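Speaker notes - Hamstring injuries and the return to match play
Club coaches' evening, March 11, 2021
Speaker: Hanne Juntunen, Lykkegaard

Opening
Thank Misaki Shimada for the invitation. Say who I am: first-team physio at Lykkegaard, before that four seasons with the youth sides at Tarkar. Ask for hands up - who has lost a starter to a hamstring this season? Wait for the hands before going on.

What we recorded
We logged 584 training sessions and matches across the two senior squads. Players missed 135 days in total with hamstring trouble. Most of those days came from players who had already had one injury on the same leg. Say that twice. It is the main point of the talk.

Do not read out the table. It is in the handout.

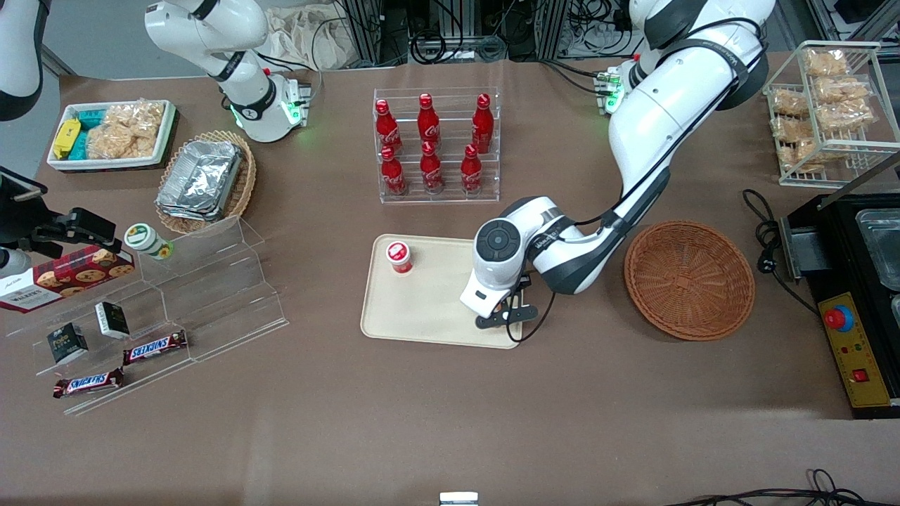
The winger
Leave his name out. He pulled up in November, sprinting back to cover a corner. He felt fine walking after a few days and wanted to be on the bench for the derby. We let him. He lasted 12 minutes and was then out until after the winter break.
I was part of that decision, so own it. We had tested his strength lying down and had not timed a single full sprint.

What we do now
Player jogs, then runs at a steady pace, then sprints. No skipping ahead.
He must finish 3 full team sessions before he is picked, and that includes the bench.
Strength is tested on both legs and compared with his own preseason score.
The head coach hears the result from me in person. Before, it went by text and got read on the bus.
Pause for questions here if the room looks restless. 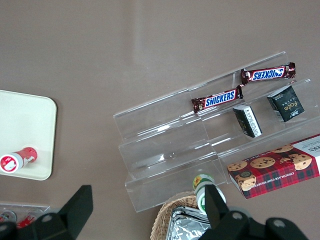

Moving players out of position
This comes up every time. A coach with two strikers out will put a full-back up front, or ask a striker coming back to play wide. A wide player makes more long sprints than a center forward in our system, so it is not a softer way back in. If you want to ease a striker in, play him in his own spot and take him off early.
Grandell tried the wide option with their number nine. Mention only if asked, and keep it short.

Close
Warm-up sheet is on the back page of the handout. Clubs without a physio can still do the sprint steps - all you need is a stopwatch and cones. Give my email. Stay by the door for the youth coaches, they usually have the most questions.

41 shares 6 comments

Search this site Enter keyword Go

Related
Preseason testing for part-time squads
Ankle sprains: when to tape
Fitness work in a two-match week
Talking to players about time out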